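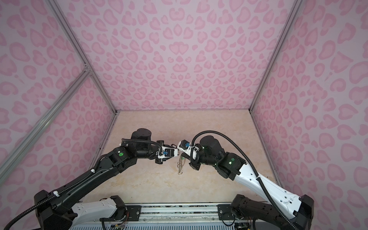 Renters who wrote to Navholm over the past year kept asking for the same thing, a patterned wall covering they could put up in an afternoon and take down again when they moved. One of them said she was tired of white walls and did not want to lose a deposit over it.

Navholm's answer is Kirui, a line of printed wall panels and matching floor sheets that goes on sale in October. The line opens with 126 wall designs, among them animal prints, hearts and small florals in pink, sand and green. Floor sheets come in 6 marble patterns, from pale cream to dark gray.

Panels can be trimmed with household scissors. A starter set for one wall costs $315. A full set, with three walls and a floor, costs $545.

Kirui will be sold at the Navholm store in Gonberg and through Ponix shops. Free sample cards are available at the counter in both. Orders for cut-to-size panels open the same month.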